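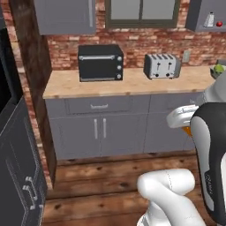 Vilbridge Church Hall: Pre-Letting Safety Checklist with Comments

Inspection date: Jul 11, 2022
Areas covered: entrance, main hall, kitchen, store, external paths
Reason for inspection: annual check before the hall is let to the Umali children's mission and the Zatum food parcel scheme
Previous inspection: May, last year
Key: P = pass, A = action needed, N = not inspected

1. Entrance and exits

1.1 Main doors open fully and latch back. P
1.2 Side exit opens without a key from inside. A
Comment: The push bar works but needs two attempts. Lubricate and retest. If still stiff, replace the bar.
1.3 Exit signs lit. P
1.4 Ramp surface sound. P
Comment: Moss along the left edge. Not a hazard in dry weather. Add to the autumn cleaning list.

2. Main hall

2.1 Floor free of trip hazards. A
Comment: Carpet tile lifting in front of the lectern. Taped for now. Tape is not a permanent repair.
2.2 Stacked chairs no higher than the marked line. P
2.3 Hymn book trolley brakes hold. P
2.4 Portable heaters labelled and in date. A
Comment: 3 heaters found, 2 labelled. The unlabelled one has been put in the store and must stay out of use until tested.
2.5 Candle stands stable, sand trays filled. P
2.6 Maximum occupancy notice displayed. A
Comment: Notice is behind the banner for the Brornska well appeal. Move the banner, not the notice.

3. Kitchen

3.1 Fire blanket on hook, pull tabs clear. P
3.2 Portable appliances tested and labelled. P
Comment: Hirers bringing their own appliances must show a current test label before plugging in. This applies to the mission lunches as well.
3.3 Fridge temperature log kept. A
Comment: Log sheets have gaps on most days without a booking. Readings are only required on days when food is stored, but the sheet should then say 'no food held'. A blank line cannot be checked.
3.4 Food left by hirers labelled with group and date. P

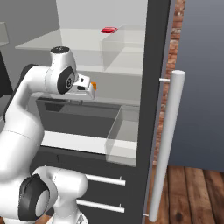 3.5 Hand wash basin supplied with soap and paper towels. P
3.6 Allergen folder present and current. A
Comment: Folder present. The pages for the Umali lunch menu are from last year and should be replaced before the first session.
3.7 First aid box complete. P

4. Store

4.1 Shelving fixed to wall. P
4.2 Parcels awaiting dispatch stacked clear of the electrical cupboard. A
Comment: Zatum boxes were against the cupboard door - moved during the inspection. Mark the floor so that it stays clear.
4.3 Cleaning products locked away. P
4.4 Loft hatch and ladder. N
Comment: Key not available.

5. Outside

5.1 Path lighting works on timer. P
5.2 Bins kept away from the building. P
5.3 Boundary wall sound. A
Comment: Repointing quoted at £2,767. The fabric fund holds £1,000 for this purpose. Until the work is done, keep the barrier in place and do not allow the children's groups to use that side of the garden.

Actions to be closed before the first letting: 1.2, 2.1, 2.4, 2.6, 3.6, 4.2
Actions that may remain open: 3.3, 5.3
Item 4.4 to be inspected when the key is found.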